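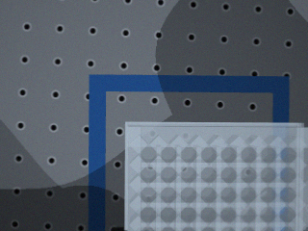
An open day at the Larnine bag works, Zundberg

I own four handbags and use one, so I was possibly the wrong person to send to a handbag factory. The other people on the ten o'clock tour had dressed for it. There was a quilted clutch, a bucket bag in a shade of mustard I would be afraid to sit near with coffee, and a tote large enough to move house with. I had my black crossbody with the zipper pull I replaced with a paper clip. I kept that side against my hip all morning.

Larnine opens its doors once a year, in December, presumably on the theory that people who have just watched a bag being made will want to give one to somebody. The works are at the far end of Zundberg, past the bus depot, in a building that could just as easily make radiators. You get a visitor badge and a paper cup of tea, and then you're asked to put down the tea.

The tour starts in the leather store. Larnine buys most of its hides from a tannery called Pesonen, and they arrive rolled, grain side in, and go up on racks by color. The smell is what you expect, only more of it. Our guide unrolled a calfskin over a bench and invited us to find the flaws. We found none. She then circled nine of them with a silver pen: a tick bite, a healed scratch, a stretch of loose grain by the belly. The front flap of a bag has to come from the part along the back, where the skin is tight, and the lining pockets get whatever is left. I have been carrying the belly of something for six years without a thought.

Cutting comes next. Flat panels are stamped out on a press with steel dies that look like very serious cookie cutters. There are 202 of these hanging on the wall, each with a brass tag, and a fair number belong to bags that were dropped years ago. They keep them for repairs. If you send in a bag from before the present owners took over, somebody can walk to the wall, take down the right shape and cut you a new gusset. I liked this more than anything else I saw, and it isn't mentioned anywhere on their website, where instead there is a long paragraph about journeys.

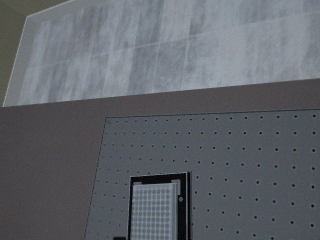
Gray, with some paler gray toward the right.

The stitching room is loud and well lit and the people in it ignore visitors with great skill. A Skondel, the small flap bag that pays for everything else, goes through this room in pieces and comes out the other side more or less a bag. First the edges are skived, meaning shaved thin so they can be folded without making a lump. Then they're glued, folded, tapped with a hammer and sewn. The magnet for the snap goes in before the lining, with a scrap of stiffener behind it. We were told that forgetting the stiffener is the classic beginner's error, and that the bag looks perfect until you open it for the third time.

Someone in our group asked whether it was all done by hand. The guide gave the sort of answer that has been given many times before, about hands guiding machines, and moved us along to edge paint.

Edge paint deserves its own tour. The raw edges of a strap get a coat of thick color, which is dried, sanded and painted again, and on the better bags this happens up to five times. The woman at the bench let us try it on an offcut. Mine came out looking like the rim of a bottle of nail polish. The clutch owner's was excellent and she was told so, and after that she walked slightly ahead of the rest of us.
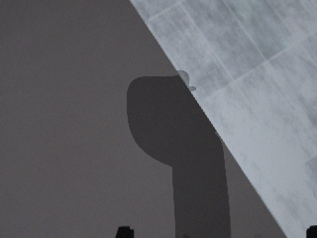
Next year's colors were laid out in the sample room as leather swatches on a ring, the way paint stores do it. There are eleven, and most have been named by someone who was paid by the mood. "Harbor Hush" is navy. "Second Breakfast" is tan. The one everybody fought over was called "Ember Slate," and I had written "gray" in my notebook before I held it to the window and saw that it had brown in it. For anyone trying to imagine it, it's close to the tabletop in the picture, a muted charcoal that leans a little warm, and it would look good next to that pale blue-gray of the floor tiles. I asked if there was a plain black. There was, at the back of the ring, and it was called "Noir Again," so at least somebody there has a sense of humor.

Then hardware. Larnine tests its chain straps by hanging a weight from a finished bag and jerking it up and down 2,000 times, after which the rings are checked for gaps. The bag on the tester during our visit was one of the little Skondels, bobbing away in its cage like a nervous hen. A tray next to it held the failures, mostly split rings and one clasp that had simply folded. I looked at my paper clip with new respect.

The tour ends in the shop, as tours do. First-quality bags start at 300 dollars and climb quickly. Seconds are on a separate table from 200, each with a bit of masking tape showing you where the fault is. I peeled back several pieces of tape and still couldn't find the fault on any of them, but I'm the one who missed the tick bite.

Practical notes, for anyone tempted. The tour takes a bit under two hours and there's nowhere to sit until the shop. Wear flat shoes. The ten o'clock group gets the seconds table before it has been picked over, and by noon it was all large totes and one lilac thing with a tassel. Parking is free but you'll be sharing it with buses. Zippers can be repaired while you wait, at a counter by the door, for less than I paid for lunch. I had mine done. The paper clip was handed back to me in a small cloth drawstring pouch with the company name on it.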